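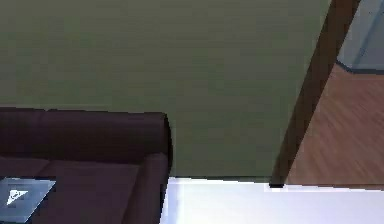 Image credit: Zorbridge render library

February 25, 2021

Polling workshop, turnout model, carrying on from where I stopped yesterday.

Right, so the Peden by-election numbers. I finally have the whole phone sample in one file, and it comes to 507 completed interviews once the duplicates are out. I was hoping for more, but the last batch from the call centre was thin and I'm not paying for another evening of calls to people having their tea. 507 will do for the headline figure. It won't do for anything clever by ward, so please (whoever reads this on Monday) don't let the client talk you into a ward map. They will ask. They asked in December, and we gave them one, and the Brernari ward figure was complete rubbish!

First job this morning was the undecideds. Of the 507, 247 either said they hadn't made up their minds or named a party and then said they might well change it. That's nearly half the sample sitting in the soft pile, and I spent far too long staring at it before the second coffee. I've kept "don't know" and "might change" as separate codes in the raw file and only lumped them together for the working table. If you want them apart, use column Q. Column R is my own mess, ignore it.

Three ways of dealing with them, all tried today:

Drop them. Easy, and it gives a lovely clean lead, which I don't believe for a minute.

Share them out in line with everyone else. Same lead, obviously, just with bigger numbers underneath.

Push them back to whoever they say they voted for last time. This one is more interesting, it pulls the race in a good bit, and it's the version I'd send out if I had to send something tonight. The snag is that people are awful at remembering how they voted in a council election. I checked the recalled vote against the real result and far too many of them claim to have backed the winner. Same old story, every by-election I've worked on.

So I had a go at damping the recalled vote with a weight, and got the spreadsheet to eat itself twice. Circular reference in the weights tab. Fixed now, and I've locked the cells, password in the usual place.

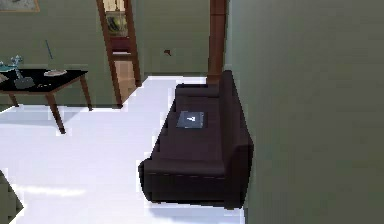
Sofa, low table and tablet or thin book, room view

Likelihood to vote next. We're still using the nought to ten question and I still think it flatters people. Loads of tens. If everyone who gave us a ten went and voted, the count would run into the next morning. I tried a harder filter that only keeps tens who also voted last time, and the sample shrinks so much that the lead jumps about depending on how I round the age groups. Not usable on its own. What I've done is give everyone a chance of voting, with past voting counting for more than the score they gave themselves. Postal voters get bumped up. I haven't decided by how much. The setting in the file at the moment is my guess and should be treated as one.

Weights are otherwise age, sex, housing tenure and the two halves of the seat (Peden town and the Eze villages). The villages answered the phone far more happily than the town did, bless them, so they're weighted down quite a lot. I capped the weights so that no single person gets carried away. Before the cap there was one chap in his early twenties, renting, in the town, who was practically deciding the election by himself.

Had a go at the online test as well. Only 15 people from the town panel filled it in, and I'm not mixing them with the phone lot. It was really a test of the question order anyway. I wanted to see whether asking about the bypass before asking about the vote shifts people. With 15 I can't say a thing about that, but I did learn that the bypass question is too long and that the "next" button disappears on small phones. Have emailed the form back to be sorted. The wording I want is:

"Thinking about the planned bypass, do you support it, oppose it, or have no view either way?"

Short and dull, just as it should be.

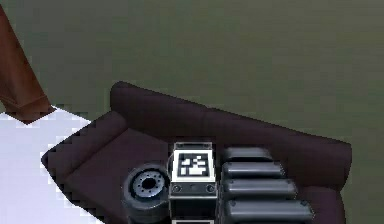

Olive wall, dark sofa, pale floor

After lunch I went back through the open comments. I'd set myself 20 to code by hand as a check on the keyword sorting, and the keyword sorting did worse than I'd hoped. It had filed everything with the word "road" under the bypass, and that includes potholes, parking outside the school and a very long complaint about hedges on Brernari Road. I've split roads into "bypass" and "roads, other" and the old tallies should be thrown away. Bins are doing very well in this contest, by the way. If either campaign had any sense they'd put bins on the leaflet.

Still to do:

Re-run the coded comments with the new split.
Sort out the postal voter setting. Look up the last turnout return for Peden before touching it.
Ring the client and find out if they want the soft voters shown in the chart or only in the note. I'd show them.
Save a clean copy without column R!

Kettle in the back office has gone again, so bring a flask.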